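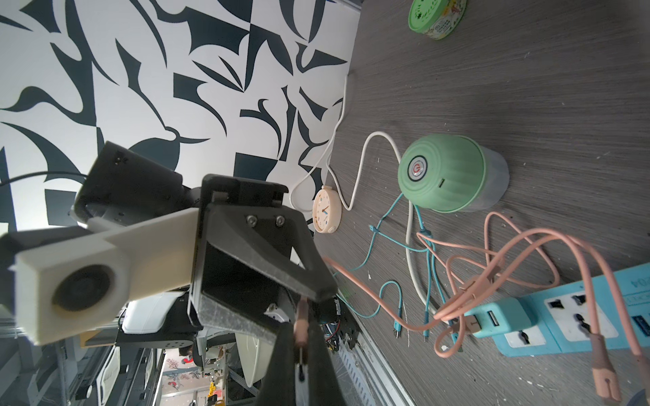

Bold leaf wallpaper behind a desk: keep it or paint over it?

Posted in Small Rooms and Home Offices
2 pages, 497 views

fernhill_dot
Moved into the apartment in the middle of winter and the second room is now my desk room. The wall behind the table has black-and-white paper, big curved leaf or blade shapes in dark navy on white. The table is dark gray wood grain and sits right up against it. I have a mint-green tin, a mint-green blender cup and a small round cream alarm clock on there, and then the cables. White one coming down the wall past the clock, more across the table, power strip on the table too.

Two questions. Does the paper stay or go? And what do I do with the cables without drilling into a wall I don't own? I did ask the landlord and painting is allowed as long as I put it back to white when I leave.

MottledJay
Keep the paper. The table is plain and dark so it can take it. What makes it look busy is the cords, and a white cord running down a black-and-white pattern is going to show wherever the dark parts are.

plumb_bob_77
Disagree. I had a big leaf print behind my desk for three years and got tired of it by the second month. You look at that wall all day. Paint it.

MottledJay
You look at a monitor all day.

plumb_bob_77
I look past the monitor plenty.

Ayane Sakai
I would leave the paper until the cables are done and then decide. Fixing them takes an evening and painting over paper takes a weekend, longer if the seams lift.

For the cables, get the power strip off the tabletop first. Under-desk tray, the clamp-on kind, no screws. I have the Fevham one, the longer of the two sizes. It grips the back edge of the table so you need a little gap at the wall, an inch or so. Then everything that stays plugged in goes over the back and down. What stays on top is only the ends you pick up and use.

fernhill_dot
The table is tight to the wall now but I can pull it out. How much weight does the tray take? The strip is not heavy but two of the chargers are.

Ayane Sakai
Mine holds a six-outlet strip and three bricks and hasn't slipped. Check the thickness of your tabletop before you order, the clamp has a limit and I don't remember what it is.

corduroy_lamp
I'd skip the tray. Trays fill up with dust and you have to crawl under to plug anything in. I keep my strip on top, pushed to the back, inside a lidded box with a slot at each end. The Skoden box was fine. Cut the slots a little wider with a knife if your plugs are fat.

plumb_bob_77
Be careful with a closed box and a lot of chargers. Mine got warm.

corduroy_lamp
It has vents. I've had it four years.

plumb_bob_77
OK, but I would still not close the lid on a full strip.

tessellate
For the loose ends, the thin pink one in particular, use those little weighted cord holders or just a binder clip on the table edge. Light cables slide off the back every time you unplug them. Label both ends too. Masking tape folded over like a flag works and peels off clean.

fernhill_dot
I have binder clips. Will try that tonight.

MottledJay
Shorter cables help more than any of this. Most of what people have snaking around is six feet of cord doing a two-foot job. Measure before you buy.

roostertail
Different opinion on the small stuff. The mint things look good with the gray, but a blender cup lives in a kitchen. If it's on its side on the desk it will roll into the clock sooner or later. Put a shelf up or take it back to the kitchen.

fernhill_dot
It charges at the desk — there's no free outlet in the kitchen. It could stand up though.

roostertail
Then stand it next to the tin.

Ayane Sakai
If you do end up painting, don't go straight over the paper with water-based. Test a corner with a damp sponge and wait. If it bubbles you need an oil primer or you need to strip it. We stripped ours with an Iwasaki steamer from the rental place and it came off in big sheets, but that was newer paper.

fernhill_dot
Update, March 17, 2024. Ordered the tray and two short cables. Table is pulled out an inch and a half. White cable now goes down behind the table and I like the wall better already. Paper stays for now, will look at it again in April.

plumb_bob_77
Give it two months.

corduroy_lamp
Did you measure the tabletop?

fernhill_dot
Yes. It fits, barely.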